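The Case Against the Cutlery Tray

Most kitchen drawers come with a molded tray, and most of us never question it. Four long slots and a short one at the front, sized for a household that owns forks, knives, big spoons and small spoons and nothing else. Chopsticks end up on top of everything. The wooden spoon goes in a jar by the stove, where it gets greasy.

I gave up on trays in June and now I think open mesh baskets are the better choice, for anyone with a drawer deep enough to take them. Crumbs fall through the mesh where you can wipe them up. A basket lifts out with one hand. You can put 2 or 10 things in it and it doesn't care what shape they are.

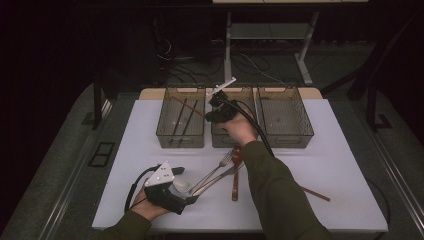

Chopsticks in the left basket; the fork, knife and wooden spoon still to be sorted.

Give chopsticks a basket of their own. They are the one utensil that comes in pairs, and once they are mixed in with forks you spend dinner looking for the match.

The usual objection is that things slide. They do, a little. Istamach sells a divided insert for people who mind, and I think it's a waste — you have paid extra to turn your basket back into a tray. The other objection is looks. Cistodo trays are handsome, I'll give them that, but a drawer is closed most of the day.

Start with the tools you reach for every evening and leave the cake forks for later. Mine are still in a shoebox.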